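Records and Workspace Week at the Miranda Office

The Office Services department will hold its annual Records and Workspace Week beginning Monday, 22nd February. All staff based at the Miranda office are asked to take part.

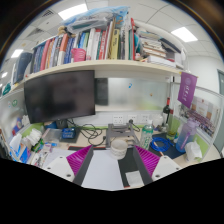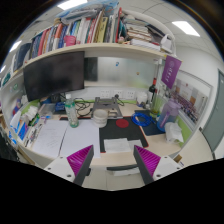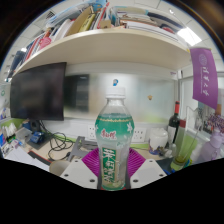
Miranda office: a desk, a shelf of books and binders, and a bottled drink.

Paper files that have passed their retention date should be placed in the gray collection bins on each floor. Contracts, personnel papers and signed delivery notes must first be checked by Araceli Valcárcel in Records, who will issue a release form. Confidential material will be removed by Stedix and shredded off site.

Each department may send up to 100 archive boxes to storage. Boxes must carry the department code and the closing year on the short side. Requests for additional space should be addressed to Abilio Mateos before the collection begins.

Reference books no longer needed by a team may be offered to the staff library, which reopened this month with extended hours, 8 a.m. to 6 p.m. Begoñe Palacios will confirm which titles can be accepted.

Questions may be directed to Encarnación Requena, Office Services, extension 8.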